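Retus Race Notebook – Setup Guide
Section 3: Building Your First Stable List

Welcome to the fun part! Your account is live, your track feed is running, and now you get to tell Retus which horses you care about. Once the list is in place, the notebook flags every entry, scratch and driver change for you.

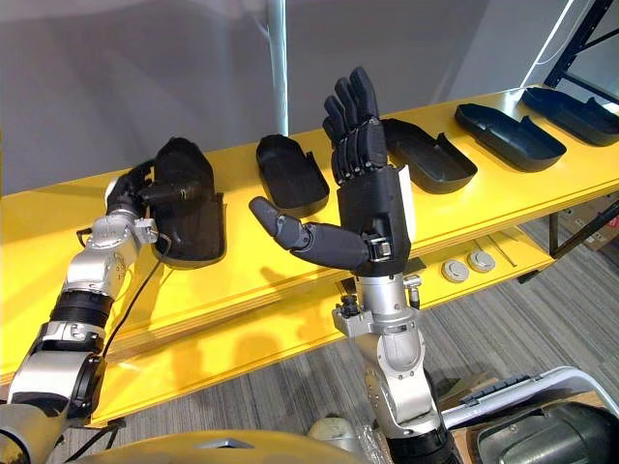 4 min read

Before you start

You need the desktop version for this section. The phone app can show a stable list but can't create one. Keep your feed code handy (it's in your welcome letter).

1. Open the Notebook tab and choose New List. Give it a name you'll recognize in July when you have a dozen of them – "Murnton pacers" beats "List 4" every time.

2. Type a horse's name in the search box and press Enter. If two horses share a name, check the foaling year and sire before you pick one.

3. Click Add. A list holds up to 300 horses, and you can keep 40 lists on one account.

4. Set the alert for each horse. Entry Only is the default. All Changes adds scratches, equipment and post position.

Note: Horses shipping in from Okham may show no past lines until 6 p.m. on entry day. Leave them on the list and the lines fill in by themselves.

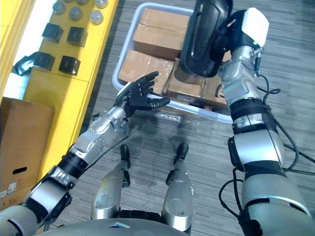 5. Add your trip notes. Click the pencil beside any past line and write what you saw: parked the mile, locked in with plenty of pace, broke at the start. Each note holds 1000 characters, and I love how quickly they pile up into something useful!

6. Press Save List.

Caution: Closing the tab before you save discards new notes. There is no undo.

Importing an older notebook

If you kept records in Corrigan, choose Import and point to the exported file. Gwilym Mostyn tested this with all 3195 of his trip notes and every one came across, dates included. Headings in capitals may need a quick tidy.

If the import stops with "Track not matched," open Track Names and pick the right track from the menu, then run it again. Duplicate notes are skipped.

Next: Section 4, Sharing a List

Guide text by Orla Lynch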